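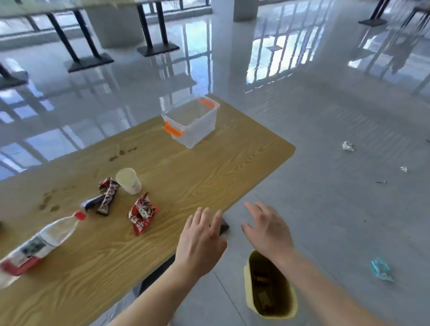

## 工单 67:51 室休息区桌面褐色污渍反复出现,桌面杂物未分类

| 项目 | 内容 |
|---|---|
| 地点 | Terthorpe 楼 51 室,靠窗休息区拼桌 |
| 报修人 | Yaowalak Wattanapong |
| 处理人 | Pongsak Duangkaew |
| 协办 | Ayantu Teshome(物料)、Napaporn Sriwong(供应商联络) |
| 受理日期 | 2022年7月21日 |
| 优先级 | 中 |
| 状态 | 处理中,桌面部分待复查 |

### 1. 报修内容(原文)

> 51 室靠窗的两张木纹桌,桌面上有褐色的小点,成片,手摸有轻微的颗粒感。早上用湿布擦过,擦的时候淡了,中午又看得见。桌上还有糖纸、巧克力包装、纸杯和一个倒着的水瓶,透明收纳盒放在桌子里侧,不知道是装垃圾的还是装东西的。黄色垃圾桶就在桌边。麻烦确认:一、污渍是不是渗进贴面了,要不要换桌面;二、收纳盒到底怎么用。
>
> 下午有人要用这两张桌子,请先恢复到能用的状态。
>
> Yaowalak Wattanapong

### 2. 受理时的判断

报修里有两件事,分开处理。

A 项:桌面褐色斑点,擦后复现。
B 项:桌面杂物归置,收纳盒用途不明。

A 项的可能原因,按排查成本由低到高:

1. 污渍在表面,糖分高,湿布只把它抹开,水分挥发后重新显色。
2. 清洁剂残留形成薄膜,薄膜吸附颜色。
3. 贴面有磨损或微裂,饮料渗入。
4. 两桌拼缝处积液,移动桌子时带出。
5. 看错了,把木纹里的结疤当成污渍。

第 5 条不是随便列的。这批 Kjærgaard 木纹桌的印刷纹理起伏很大,有同心的结疤图案,个别结疤颜色明显比周围深,一米外看和一滴干掉的咖啡差不多。上一张同类工单里有人对着一个结疤擦了很久,贴面擦出了一块亮斑。那块亮斑至今还在,纹理没坏,光泽不一致。

B 项不涉及故障,属于约定不清。处理方式是清桌、定用途、贴标签。

### 3. 处理日志

**13:05** 到场。先清桌再判断污渍,顺序不能反,包装纸底下常常还粘着东西。

清桌规则沿用 51 室现行的:

- 空包装、糖纸:进黄色垃圾桶。
- 可能还要用的包装(留样、核对配料表):先入收纳盒,由物料人员决定去留。
- 水瓶:查瓶盖是否拧紧,空瓶投回收,有水的竖放,找不到人认领的当日下班前倒掉。
- 纸杯:有残液先倒水池,不得连液体一起投桶。
- 手机及其他个人物品:不移动,只在原位周围清理;确实碍事的,请物主自行拿走。

**13:12** Ayantu Teshome 在线回复,收纳盒为 Prestetti 透明盒,橙色提手卡扣,登记用途是“零食及小包装周转”,不是垃圾盒。登记表写得很清楚,盒身上没有任何标识,使用的人看不出来。此条作为 B 项的直接原因记录。

**13:15** 问 Ayantu:盒内允许放包装纸吗。答:允许,限干的、未沾液体的,倒盒周期一天。沾了饮料的包装纸放进去,第二天盒底会发黏,盒子要单独洗。

**13:20** 开始移盒。双手各握一侧提手,平着提,不单手提。Prestetti 盒的提手是卡扣式,单手提时受力偏在一侧,盒身会转,里面的小件滑向低的一端。卡扣本身没有异常,按压和回弹正常。 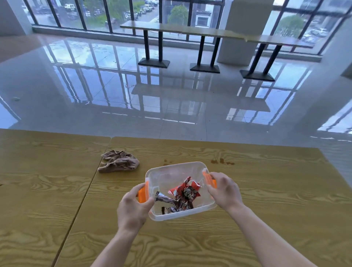
*图 2 透明收纳盒,盒内为两张零食包装;盒后桌面可见成带状的褐色小点。*

**13:24** 移盒时确认了一件与 A 项有关的事:不要隔着盒子判断桌面。盒壁略带磨砂感,木纹透过来以后对比度下降,浅的斑点会看漏,深的木纹又容易被当成盒底的脏东西。检查桌面必须把盒子整个拿开,检查盒底必须放到纯色的台面上。

**13:30** 斑点检查。方法如下,后续同类工单可直接引用。

1. 用指腹平推。有颗粒感的是表面附着物,没有颗粒感的先不下结论。
2. 侧光看。站在窗的对面,视线压低,附着物会有边缘,印刷结疤没有边缘,和周围一样平。
3. 看走向。结疤周围的木纹会绕着它弯,污渍不管木纹,直接压在上面。
4. 白色纸巾蘸清水,按住十秒,不擦。纸巾上有褐色,就是污渍。

抽了三处做第 4 步。右桌成带状的一组,纸巾有色。旁边零散的几点,纸巾有色。左桌一处深色圆点,纸巾无色,指腹平推无感,木纹绕行,判定为印刷结疤,**不处理**。

可能原因第 5 条部分成立:报修人说的“成片”主要是真污渍,但其中至少混进了一个结疤。

**13:41** 清水试擦。取右桌一组污渍的一端,湿布单向擦两次,颜色变淡。干布收水。原位等待十分钟,颜色略有回升,颗粒感减弱但没有消失。与报修描述一致。

**13:52** 排除第 4 条。检查拼缝,用折成窄条的白纸插入后沿缝拉动,纸条干燥、无色。两桌之间有一条细缝,属正常拼接,没有积液。拼缝里有少量碎屑,用软刷扫出。

提醒:清拼缝时不要把两桌推开再合上。桌脚有调平垫,推过以后高度会变,杯子放在缝上容易倾倒。

**14:00** 检查第 3 条。放大镜看右桌污渍边缘,贴面连续,没有裂纹,没有起边。滴清水一滴,静置五分钟,吸干后没有发白、鼓起。渗入的可能性降为低。

Napaporn Sriwong 此前已向供应商要了更换桌面的报价,单张 2,020 元,不含拆装。14:03 电话通知她:报价先挂起,不下单,等温水法的结果。

**14:08** 检查第 2 条。向 Rungnapa Sangkhawat 核对平时用的清洁剂。她负责 51 室的日常保洁排班。回复摘要:

- 使用 Drovov 中性清洁剂,浓缩液,自行兑水。
- 兑水没有量杯,凭手感,桌面脏时会多倒。
- 擦完后没有清水过一遍的步骤。
- 抹布和地面用布分开存放,颜色也不同,没有混用。

没有清水过一遍这一步,加上浓度偏高,残膜的可能性较大。残膜不脏,但有黏性,含糖饮料滴上去以后比滴在干净贴面上难擦。第 1 条和第 2 条应当是叠加关系。

**14:15** 温水法。步骤:

1. 准备 40 ℃ 温水,不加清洁剂。温度再高对贴面胶层没有好处,再低糖渍化得慢。
2. 软布浸湿、拧到不滴水,盖在污渍上,压三分钟。
3. 揭开,顺木纹主方向擦,不画圈。
4. 换布的干净面再擦一次。
5. 另取干布收水,直到手背贴上去没有潮感。

用布要求:软、可折叠、不掉毛。布用完不要团着留在桌上过夜,团着的布里面不容易干,压住的地方会留水印。擦的过程中另一只手可以撑在桌上保持稳定,手掌放平,别用指尖或肘部顶着桌沿,拼桌靠边受力时会翘。 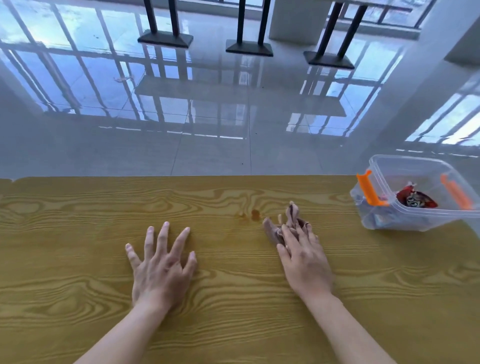 软布第一面用完后翻面,折成四层,每层用一次,用完四层就换布。这样规定比“看脏了再换”好执行,褐色的布本来就不容易看出脏没脏。

**14:31** 第一组(右桌成带状部分)温水法完成一遍,颜色明显变淡,颗粒感消失。

**14:36** 第二遍。颜色只剩极浅的一圈,侧光可见,正面看不见。停手。再擦收益很小,有擦出亮斑的风险,参见第 2 节提到的那张工单。

**14:44** 零散斑点各做一遍,正面不可见。

**14:50** 全桌清水过一遍,目的是去残膜。第一盆水擦完半张桌子后表面有细泡沫,确认桌面上确实有清洁剂残留。换水,擦到不再起泡为止,右桌用了三盆,左桌用了两盆。

**15:10** 干布收水完毕。用指腹在右桌中部和边缘各推一次,没有涩感。到达时中部推起来是涩的。

**15:15** 桌面恢复可用,通知报修人。

### 4. 收纳盒与杂物(B 项)

15:20 起处理,与 Ayantu Teshome 逐项确认。

| 对象 | 处理 | 备注 |
|---|---|---|
| 透明收纳盒 | 保留原用途 | 侧面贴标签,文字见下 |
| 盒内包装纸 | 由 Ayantu 决定去留 | 沾液体的不得留在盒内 |
| 盒底 | 温水冲洗,倒扣晾干 | 不用硬毛刷,透明壁易起划痕 |
| 黄色垃圾桶 | 位置不变 | 每日下班前换袋 |
| 纸杯 | 不再散放桌面 | 杯底残液是污渍来源之一 |
| 水瓶 | 竖放 | 横放会滚,瓶盖没拧紧时会漏 |

标签文字(已定稿):

> 零食小包装周转盒
> 只放干的,湿的进桶
> 当天清空

标签贴在长边外壁,避开提手卡扣。贴在短边会被手挡住,而且提盒时手指反复蹭,胶边容易卷。标签纸用可移除胶,普通胶在磨砂壁上揭下来会留痕。

有一点没有达成一致。Ayantu 希望再配一个不透明的小盒专门放待核对的包装,理由是透明盒里有包装纸,别人就以为是垃圾盒,继续往里扔。处理人的意见是先试标签,桌上多一个盒子,擦桌时就多一次搬动。试行一周,按实际混放情况再定。

### 5. 往来留言

**Yaowalak Wattanapong 15:28**
看过了,正面确实看不见了。左桌那个深色点还在,是不是漏擦?

**Pongsak Duangkaew 15:31**
没有漏。那是木纹印刷里的结疤,白纸巾按压无色,请不要擦。后续会在排班表背面附一份左桌的结疤位置草图。

**Yaowalak Wattanapong 15:33**
收到。那换桌面的申请撤掉?

**Pongsak Duangkaew 15:36**
先挂起,不撤。明早同一光线条件下复查一次,没有返色再撤。早上擦淡、中午返色是这次报修的核心现象,隔几十分钟看一眼说明不了问题。

**Napaporn Sriwong 15:40**
供应商那边报价有效期到月底,挂起没有影响。另外他们问起贴面型号,我这边只有采购单上的品名,桌底有没有铭牌?

**Pongsak Duangkaew 15:47**
右桌桌底有 Kjærgaard 铭牌,型号一行磨花了,读不全。左桌没有铭牌,只剩四个胶点。两张桌子纹理看着是同一种,但不能排除批次不同。如果以后真要换,建议两张一起换,单换一张拼起来色差会很明显。

**Napaporn Sriwong 15:49**
明白,那就是两份报价的钱。我先在备注里写上。

**Rungnapa Sangkhawat 16:02**
量杯已经领了。请给一个固定的兑水比例,写在瓶身上,不要写在群里,换班的人看不到群。

**Pongsak Duangkaew 16:05**
按瓶身背标日常档兑,不要按重污档。背标字小,已另打印一张贴在瓶子正面。重污档只用于地面和水池周边,桌面一律不用。每次擦完加一遍清水,这一步写进排班表。

**Rungnapa Sangkhawat 16:09**
加清水一遍,两张桌子多出来的时间算进排班吗?现在 51 室是和走廊一起排的。

**Pongsak Duangkaew 16:14**
应当算。实际加多少时间请先按现场记录两三次,再改排班表,不用照我今天的用时,今天包含了试擦和等待。

### 6. 原因结论(暂定)

主因:含糖饮料滴落后未及时处理,干结在桌面。
促成因素:清洁剂浓度偏高且没有清水过一遍,桌面形成残膜,污渍附着力增加。
混淆因素:左桌印刷结疤被计入污渍范围。
已排除:贴面渗入、拼缝积液。

B 项原因:收纳盒登记用途没有标在盒身上。

### 7. 遗留项

- [ ] 次日上午复查右桌两处,侧光与正面各看一次(Pongsak Duangkaew)
- [ ] 结疤位置草图,附排班表背面(Pongsak Duangkaew)
- [x] 收纳盒标签粘贴(Ayantu Teshome)
- [ ] 标签试行一周后,统计混放情况,决定是否增配不透明盒(Ayantu Teshome)
- [x] 兑水用量杯领用(Rungnapa Sangkhawat)
- [ ] 排班表加入清水步骤,调整用时(Rungnapa Sangkhawat)
- [ ] 换桌面报价挂起,复查通过后撤销(Napaporn Sriwong)
- [ ] 向供应商补报贴面型号,桌底铭牌磨损,改用采购批次号查询(Napaporn Sriwong)

### 8. 复发时的快速处理

给值班人员,不必重开工单:

1. 先拿开盒子和杯子。
2. 白纸巾蘸清水按十秒。无色,停止。
3. 有色,40 ℃ 温水湿布压三分钟,顺纹擦,最多两遍。
4. 清水过一遍,干布收水。
5. 两遍后正面仍可见的,不要加清洁剂,不要用海绵的粗糙面,在本工单下追加记录,写明左桌还是右桌、离拼缝多远。

追加记录请写在第 5 节末尾,不要改动第 3 节的时间线。

**17:20** 当日处理结束,工单转“待复查”。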